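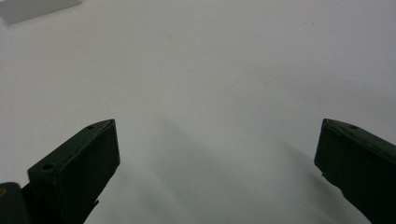

Call for participants: Open Day at the Fesley workshop

We are looking for people to try out hand-held grippers at our Sunday open day. You do not need any experience with robots. Each person gets a seat at the table, a gripper for each hand and a set of short tasks with everyday items. The movements are recorded and used to train the two-armed Stomard robot.

Sessions start at 10:00 and last 69 minutes, including a demonstration by Mircea Dobre.
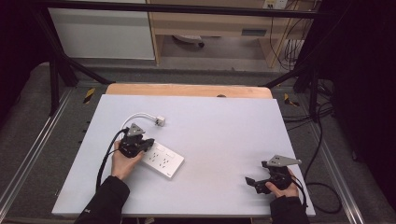 Two-handed work with a power strip.

You should be 18 or older and able to use both hands for short stretches – breaks are included. Long sleeves are fine, but please leave rings and watches at home. More than 675 recordings came out of our last open day, and we would like to beat that.

Lunch is provided. Parking is behind the Perkine building, second gate.
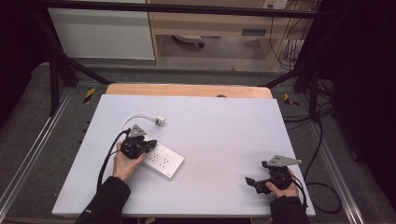
Melina Gkikas, who came last time, wrote to us afterward that she needed a few tries to get used to the grippers and would have liked a longer session. Visitors may now book two sessions, one after the other.

To sign up, send your name and preferred start time to Nisreen Bataineh at the front desk – walk-ins only if a place is free.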